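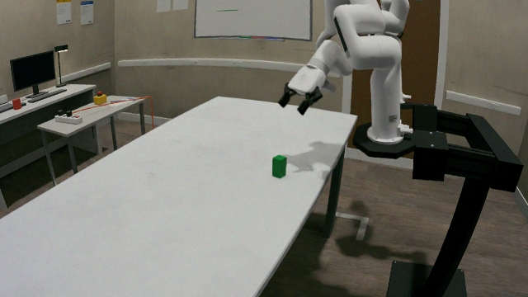
I've been meaning to write down how I look after our kitchen and craft tables, as my neighbour Lộc Khúc keeps asking over the fence and I keep giving him half an answer. Pale tops are lovely until the light comes in sideways, and then every smear you thought you'd wiped away turns up again! A white table with faint grey smudges like the one here is a good case for bicarb. Mix 30 grams with just enough warm water to make a paste the thickness of yoghurt, dab it on with an old cotton singlet, leave it for 9 minutes while you put the kettle on, then wipe it off with a clean damp cloth. Go gently in small circles, and don't be tempted by the green scourer (I was, years ago in the Portela Street flat, and the dull patch came with us through two moves).

Matte tops need a bit more patience than glossy ones, I find. They hang on to hand cream, newsprint and the grey rub from the bottoms of saucepans. A drop of dishwashing liquid in a bucket does for most of it, and a dry tea towel straight after stops the streaks. Try any new cleaner on the underside first, please.

For texta and biro, my friend Adom swears by a dab of metho on a cotton bud, with the windows open and the stove off. Rinse well afterwards.

Oh, and felt pads under vases and lamps! A packet costs next to nothing at the hardware shop, and I change ours every October when I do the flyscreens.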